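Why do buckets and bins get skinny at the bottom?

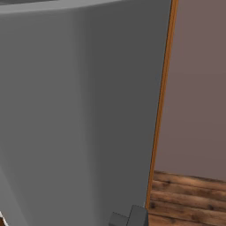

A gray container. Wider at the top than at the base.

Go look at a bucket. Or a paper cup, or a flower pot. Most of them are fatter at the top. The word for that is TAPERED (say it: TAY-purd). So why make them like that?

Reason one - stacking! Tapered cups slide inside each other. Try it with two paper cups. Now try two soup cans. Nope. A store can fit a tall pile of 31 buckets in one corner, and a truck can carry lots more too.

Reason two - getting out of the mold. A mold is a hollow shape. Hot melted plastic gets squeezed in, it cools, it goes hard. If the sides were totally straight the bucket would grip the mold and stick. A little slope and it pops right off. Same with sand castles! Flip your pail, tap tap, lift. The slope helps teh sand let go.

Reason three - dumping stuff out. Wide top, easy to fill, easy to empty. Soil slides out of a flower pot pretty well when you need to move the plant to a bigger one.

What about the thick edge? That's the rim, or lip. Thin plastic bends easy. A thicker rolled edge makes it stiffer so the top stays round, and its nicer on your fingers.

TRY THIS
You need: 2 paper cups, 2 straight glasses the same size, damp sand.
Stack the cups. Then try the glasses (gently, ask a grown up). Which ones fit?
Now pack a cup with damp sand, flip it on a tray, and lift slow. Did it come out whole? Too dry and it crumbles. Add a splash and go again.

Nithin Raju asked us: can a cup taper the other way, skinny on top? Yes! Think of a flask in a science lab. Hard to tip over, not so good for stacking.

Next time - why are manhole covers round?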